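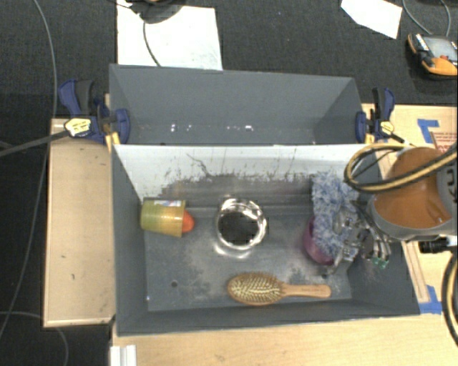
Front bin with the objects still inside, gripper at the duster. Rear bin empty.

Datasets > Stadano > Bin transfer > Known faults

Stadano bin transfer, failure subset

This folder has 114 episodes which were stopped by a fault, out of 1,000 recorded. Task: move each object from the front bin to the rear bin.

Most frequent fault: fibers of the duster go between the finger linkages. The gripper then reports "closed" too early, and the arm lifts with a wrong grasp state. In July one cup was pulled up together with the duster and fell outside of the bins. Since then the force limit is lower — please do not raise it.

Labels
- fault_type: snag, double_pick, protective_stop
- stop_source: operator or controller

Before you clear a snag by hand, press the emergency stop. Pausing the program is not enough, the fingers can still move.

Not solved: the metal bowl gives bad depth values on the rim.

Contact: Shabnam Gondal. Last edit 12 January 2026.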